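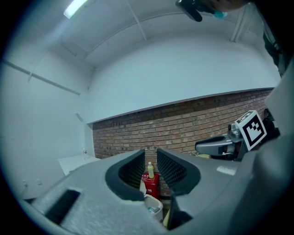
The long way round to a second album

Gumis have been playing together for six years, and until this spring they had made one record, which they sold from a table at the back of the room. The second, Cirkum, was made in Tillgate over the winter and comes out in May. It is a better record than the first, and a much odder one.

The band is a trio: accordion, double bass and a singer who also plays a small frame drum. They met in the evening folk class at the college in Tillgate, where the accordionist was teaching and the other two were supposed to be learning the fiddle. Neither got very far with it. The class folded after two terms when the room was needed for something else, and the three of them carried on in the bass player's kitchen.

Their early sets were mostly dance tunes from the Balkans and the Baltic, learned from old recordings and played fast. They were good at weddings. The first album has plenty of that on it, and it still sounds like a band trying to get through everything it knows before the bar closes. The singer says she can't listen to it now without hearing herself breathe in.

What changed was a tour. Two summers ago they were offered a run of dates in northern Europe, in village halls, a boatyard, two churches and the canteen of a sugar factory. They drove nearly 1290 miles in a van with a heater that could not be turned off. Audiences sat down and listened, which the band wasn't used to, and the fast tunes did not go over as well as expected. By the second week they had dropped half of them and were filling the time with slow songs, some of them made up in the van that afternoon.

Four of those songs are on Cirkum. The title comes from a word painted on the side of a closed dance hall they kept passing on the ring road outside one town, having missed the turning more than once. They never found out what it meant, or whether some of the letters had dropped off. The title track goes round and round a single phrase on the bass, with the voice coming in a little later each time, and lasts eleven minutes. On stage it has been known to go on longer.

The recording was done at Stubbs, a former seed merchant's on the edge of Tillgate that has been a studio since the late nineties. It has one large room with a high ceiling and a stone floor, and most people who record there hang blankets to deaden the sound. Gumis took the blankets down. They set up in a triangle, close enough to touch, and played every song straight through with no headphones. If someone made a mistake they either kept it or started again from the top.

This took longer than planned. They had booked a week and used two and a half, paying for the extra days with a pair of ceilidhs at the rugby club. One song, a lullaby with no accordion until the last verse, was attempted on nine separate evenings before they got a version all of them liked. There is a lorry on it, changing gear on the hill at about the two-minute mark. The engineer offered to take it out. The band asked for it to be left alone, and it sits rather well under the bass.

The singing is the main thing. On the first record the voice had to fight the accordion, and it usually lost. Now there is space round it, and the low part of her range, which she hardly used before, carries most of the album. She sings in English on five of the nine tracks and on the other four in no language at all, just syllables chosen for how they sit with the drum. I thought I would find this irritating over a whole side of vinyl. By the third play I had stopped noticing which songs had words.

Not everything works. The one fast tune, placed second from the end, feels like a favour to old followers, and the spoken section in the middle of the boatyard song could have been half as long. The accordionist agrees about the second point and not about the first.

Cirkum will be pressed in an edition of 627, a number arrived at by working out what they could afford and ordering that. There will be a download as well, but the band would like people to hear the sides in order. A short film of the sessions, shot by a former student of the college, is being shown before the launch concert, which is in the big room at Stubbs with the audience seated around the players. Doors open at seven and the music begins at half past. The floor is cold, so bring a cushion.

After that they have a summer of small dates, two weddings, and a return to the sugar factory canteen, which has asked for the long one.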